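Household Advice Service – Kitchen Guidance
Care of Glazed and Matt Tableware
Last reviewed: 2018-10-08

The Estow Household Advice Service receives more enquiries about marked or dulled crockery than about any other kitchen matter. The guidance on this page applies to everyday bowls, plates and serving dishes. Antique or hand-gilded pieces should be referred to a specialist.

Daily washing

Rinse dishes soon after use, before starch and egg have dried on. Use warm water, a mild washing-up liquid and a soft cloth. Scouring pads should be avoided on matt finishes, which hold grey metal marks more readily than a gloss glaze. 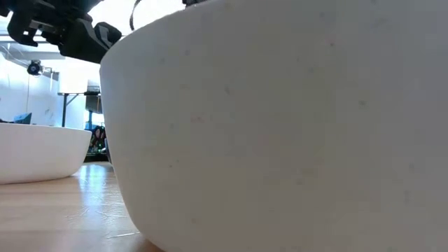 How can tea stains be removed from a pale bowl?
Make a paste of bicarbonate of soda and a little water, spread it over the stain and leave it for 3 minutes. Wipe with a damp cloth and rinse well. Old stains may need a second treatment.

Limescale

Households in the Alport and Marnura supply areas have hard water, and a white film may form on dark crockery after drying. Soak the item in 500 ml of warm water with two tablespoons of white vinegar, then rinse and dry by hand. Vinegar should never be combined with bleach.

Storage

Stack bowls by size, with the heaviest at the bottom, and place a sheet of kitchen paper between matt pieces. Unglazed foot rings are a common cause of scratches – a light rub with fine wet-and-dry paper will smooth them. Cupboards above a cooker are best kept for items in regular use, as grease settles on anything left standing.
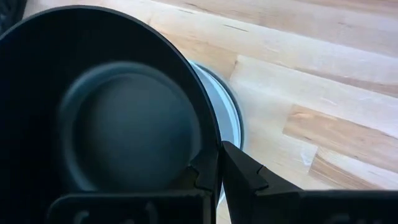 Dark matt bowl, seen from above.

Chips and cracks

A cracked dish should no longer be used for food. Small chips on the outer foot are harmless if smooth to the touch.

Printed copies of this guidance may be requested from Melquiades Ayala, Orozco House, Estow. The leaflet reference is 219.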